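Parallel gripper or suction for flat bars lying in a metal bin?
posted by Eun-seong Sung, Erkville

Hello all. I compare two tools on the same arm for picking small rectangular bars out of an open metal bin: the finger gripper from Mamano, and a suction cup that Drirwood lent to me in January. In the open part of the floor both work well. My trouble is with bars which lie along a wall. The fingers have no room to go down on both sides, and in my last 17 tries of this kind I got only 5.

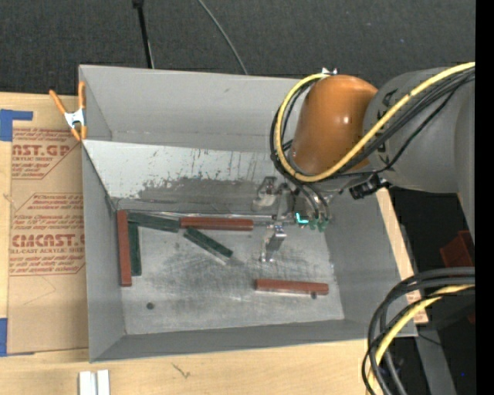
Finger gripper in the bin, red-brown and green bars on the floor

The suction cup does not care about the wall, but it slips when the bar is tilted. Should I change the tool, or is there some trick with the fingers? English is my second language, sorry if some words are strange.

mill_lane_tinker
Suction every time. Fingers are a pain in bins.

Koo_bench
I would keep the fingers for now. Try to go down on the open side only, close slowly and drag the bar a little toward the centre, then open and grasp again as normal. It costs me up to 2 seconds more for each pick. Please check also the colour settings of your camera. A grey scuffed floor gave me false edges until I lowered the exposure, and then the grasp angle became much better.

If you test again, write down where each bar was lying before the pick. After 1000 picks I had only a total score, and I could not say which tool was better near the wall.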